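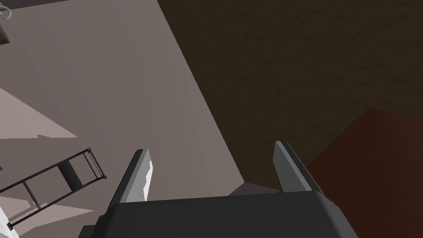

Siregar Teleop 2, kit de mando para enseñar tareas al brazo a distancia o a mano. Incluye mando, base y licencia del simulador Horgate. La vista de pinza va pegada a la muñeca: los dos dedos abiertos y vacíos, la rejilla negra a la izquierda, todo inclinado según gira la muñeca. Cuesta un poco al principio, luego se coje rápido.

Grabación: un botón. Repetir toma: el mismo, pulsación larga.
Modo guiado a mano: solo con brazo real, no en simulador.
Hasta 133 demostraciones por proyecto. 4 velocidades.
Cable de 2 m, el de 9 m se pide a parte.

Dudas de compatiblidad: Gülizar Bozkurt, soporte Ratent.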